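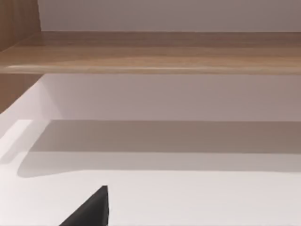 4. Setting up the Kindcombe brooder for chicks

Read this section before the chicks arrive. The brooder should run empty for a full day before any birds go in.

4.1 Choosing a spot

Pick a room or shed that is dry and free of drafts. Keep the brooder 2 feet from any wall and well away from hay, straw or feed sacks.

CAUTION: Do not use an extension cord. Plug the heat plate straight into a grounded outlet.

4.2 Assembly

1. Unfold the side panels and stand them on a level floor.
2. Slide the corner pins down until they click. There is one pin per corner.
3. Spread pine shavings over the floor. Do not use cedar.
4. Screw the four legs into the heat plate and set them all to the lowest mark.
5. Place the plate at one end of the brooder, with feed and water at the other.
6. Run the cord out through the notch in the end panel and switch on.

Note: The plate takes 40 minutes to warm up. The indicator light stays red during this time - it turns green when the plate is ready.

4.3 Adding the chicks

1. Fill the waterer with room temperature water.
2. Dip each chick's beak in the water once, then set the chick under the plate.
3. Check on them again before dark. Chicks piled up under the plate and peeping loudly are cold. Chicks pressed against the far panel are too warm.
4. Raise the legs one mark each week.

The standard brooder holds up to 13 chicks. For larger groups, order the extension panels (see Section 7).

CAUTION: Unplug the plate and let it cool before cleaning. Wipe with a damp cloth only.

For early hatches in January, or in an unheated barn, fit the wire lid and lay a blanket over the half away from the plate. Leave the plate end uncovered.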